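18 May 2024

Hi Malcolm,

You asked for something shorter than last time and with fewer tables, so I'm just going to write it the way I'd tell you over coffee. This covers the spring stretch of the Jutbridge guest house project, from when your second payment landed up to this week.

## Where we are

The upstairs is open! We've had walkers staying since the week after Easter, and the downstairs room with the wide door is waiting on its shower tray and then it's done too. That leaves the old dairy at the back, and I'll get to that further down because it's the part I'm least happy about.

You'll remember the whole idea was cheap beds for people walking the river trail, who up to now have had to get a taxi over to Travier for the night and then another one back in the morning (or skip our end of the trail, and plenty of them did). We now have 4 rooms open. Weekends in May filled up fast, mostly by word of mouth and a card Rui Nogueira put up in his bike shop. Weekdays are patchy. I'd like to tell you there's a plan for weekdays, but so far the plan is to wait for the school holidays and see.

## The money

We're inside the budget on everything except plumbing. The Stüber boiler went in where the old one was, and then Belmiro Marinho took up the landing floor and found pipe that had been patched so many times there was more patch than pipe. He replaced the whole run. I moved $300 over from the signage line to help cover it, which your agreement lets me do without asking, but I said I'd always tell you, so I'm telling you. The painted sign for the road will have to be smaller. Arnaldo Sampaio is doing the lettering and he says smaller is harder, so he's charging the same as before. I didn't argue.

Receipts for the plumbing are in the folder I sent with the bank statement. If the boiler one is too faint to read, let me know and I'll ask the supplier for a fresh copy.

## Laundry

I know this was the bit you had questions about. We went with doing it ourselves. I got a price from Lavo to pick up and drop off every week, and it was a perfectly decent price for a hotel, but we aren't one, and in a quiet week we'd have been paying them to drive a nearly empty van out here. So there are 2 washers in the old pantry and a line across the yard, and on rainy days I hang sheets up the stairs and everyone ducks.

Afonso Aguiar comes in for the changeovers. He started out slow and very fussy and now he's quick and very fussy, and guests notice. Two separate people wrote in the book about how well the beds were made. We've got him on mornings only, and in August I'd like to stretch that into the afternoons, if the bookings hold up.

## What's been harder than I thought

The dairy. I wrote in the application that it would be a bunk room by summer and it won't be. The damp on the north wall came back after we painted — same patch, same shape, like it had never heard of us. Belmiro thinks the ground outside is higher than the floor inside and that the only real fix is digging a drain along that side. He's coming back with a proper price. I don't want to spend your money on bunks for a wet room, so I've stopped everything in there until I know.

Bookings have been a headache as well. People email, people phone, people turn up at the door with a backpack and a hopeful face. I had one room promised twice on the same night and ended up giving a very nice couple my own spare room and a free breakfast. I'm using one paper diary for everything now and it lives by the phone. Not modern, but it's worked so far.

## Bedding and furnishings

All the beds are dressed now, and the furnishings line is spent with a little left over for spare pillows. I didn't go for a matching set everywhere. Plain white looked like a clinic to me, and stripes are kinder to a trail full of mud. We've got a striped cover in mauve, lilac, gray and pink over a dark green sheet, and I've grown very fond of it.
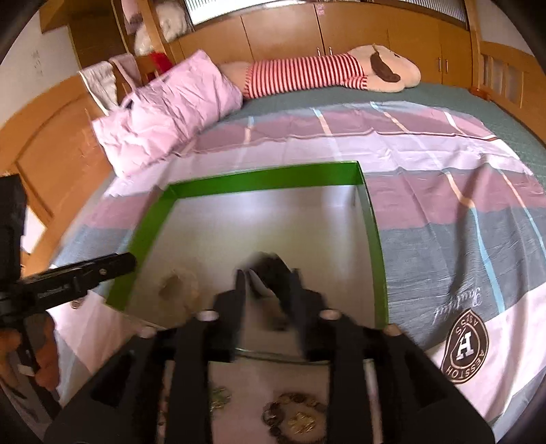 ## What's next

- Shower tray in the downstairs room, then open it.
- Belmiro's price for the drain. I'll send it to you the day I get it, before I agree to anything.
- Sign up on the road, small or not.
- Curtains for the landing window, which gets the sun at five in the morning. I've had comments.

I'd love you to come out and see the place before the summer rush. Bring boots if you want to look at the dairy. And could you let me know whether the next payment can wait until the drain question is settled? I'd prefer that to having it sit in the account.

Thanks for all the patience this spring, it's made a real difference to how I sleep.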